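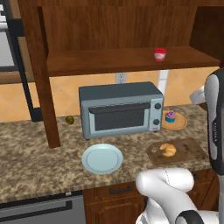 Notes from the August check-in on the kitchen demos

I'm on minutes again, so apologies in advance for the tone. Five of us were in the room and two on the call. We started at 10:15, a bit behind because the meeting room screen wouldn't talk to anybody's laptop. Everything below is in the order we talked about it, except the storage stuff, which kept coming back up and which I've lumped together.

**Last time's to-dos**

- The reset script is fixed. It was leaving the arm in whatever pose the last episode ended in, which made a mess of the first second or so of every new demo.
- The write-up for Hunano went out. They had one comment, and it was about the font.
- Naming rules for episodes: not done. That one was mine. It stays on the list, and I will get to it!

**Where we are with the demos**

We have 279 accepted demos in Wandedow, which is the simulated kitchen set for anyone reading this who joined over the summer. The goal for the first training run is still 1,000. A couple of people wondered if we could start training with what we've got, just to see the curves move, and we went back and forth on that for a good while. My own feeling is that a small early run is cheap and we'd learn whether the data loader works, so why not. The other side of it was that somebody always ends up putting the early numbers on a slide and then we're stuck explaining them until Christmas. We settled on a small run with no numbers leaving the group. I wrote that down in capital letters in my notebook.

The task everyone's been recording is the croissant one: pick it up off the rectangular cutting board, put it on the blue plate, back off. It reads like nothing when you write it down, but the teleop people say the grasp is fiddly. If you come in too flat you push the croissant along the board, and if you close too early you tip it up on one end. Both of those are fine to keep as long as the operator recovers and finishes the job. We want recoveries in there. What we don't want is the arm parked in midair for ten seconds while the operator has a drink of water (yes, we found some, and yes, one of them was me).

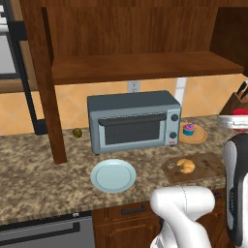 We spent longer than planned on what counts as a distractor. The cupcake and the little green fruit are supposed to be things the policy learns to leave alone, and right now they hardly move between episodes. The worry is that the model just memorizes where they are, and then the first time the cupcake turns up near the plate it has no idea what to do with itself. So the plan is to shuffle their start positions more, on the counter and on the boards, and to swap the plate side on part of the set. The croissant needs more variety in its starting angle as well.

There was a long side conversation about whether the green fruit is a lime. The asset list says "fruit_green_small" and that's all it says. For the language labels we agreed on "the green fruit" across the board, because half the annotators had typed lime and the other half had typed all kinds of things. Same deal with the toaster oven: it's "the toaster oven" in every label, never "the oven" and never "the toaster." Someone is going to run a find-and-replace and then a person is going to look at the results, in that order.

**Quality checks**

Wogan is the review tool, and it's been a lot better since the update. You can scrub through an episode without it jumping back to the beginning, which I can't tell you how happy I am about. We looked at a batch together on the big screen once it finally worked. Out of that batch we threw out 7, mostly for long pauses, plus one where the gripper went partway through the cutting board. The physics people want that one kept in a separate folder, so it's been moved and not deleted.

A few things we agreed on for reviewers:

1. Reject anything where the croissant ends up hanging off the plate rim when the episode closes.
2. Keep slow demos if they're smooth.
3. Tag recoveries as recoveries, even tiny ones.
4. If you aren't sure, leave it in the maybe pile and say why in the comment box. "Weird" is not a comment.

We also want two reviewers on each episode until the accept rates line up between people. At the moment they really don't. I'm apparently very soft, and one of us (you know who you are) rejects almost anything with a wobble in it.

**Camera views**

Short one. There was a request to add a wrist view to every recording. Everybody likes the idea and the person who looks after the disks doesn't, see next item. For now we keep the fixed views and add the wrist view on new episodes only. We won't go back and re-render the old ones unless the small run tells us we need to.

**Storage**

The Stonow drive is over half full. Raw video is the culprit, as usual. We can compress the accepted episodes once both reviews are in, and the rejects can go after a month – except the folder for the physics people, please don't touch that. There was some grumbling about whether the month starts at recording or at rejection. It's rejection. I've put it in the readme so we can stop having this talk.

**Next tasks**

Once the croissant set is done we'd like to try opening the toaster oven door. The handle is long and runs across the top of the door, so there's plenty to grab, but the hinge in the sim feels stiff and a few test tries ended with the arm sort of leaning on it. The hinge settings need a look before we ask anyone to record for real. Turning the knobs came up too, and got a polite no for now.

**To do before next time**

- Shuffle the distractor positions, then record a short test batch and send it around
- Label cleanup, with a human check at the end
- Small training run, loader test only, NUMBERS STAY HERE
- Look into the door hinge
- Ask Hunano if they want the wrist view in their copy
- Naming rules (me, still me)

We wrapped up at 11:40. Next meeting is same room, and whoever gets in first should start fighting with the screen right away.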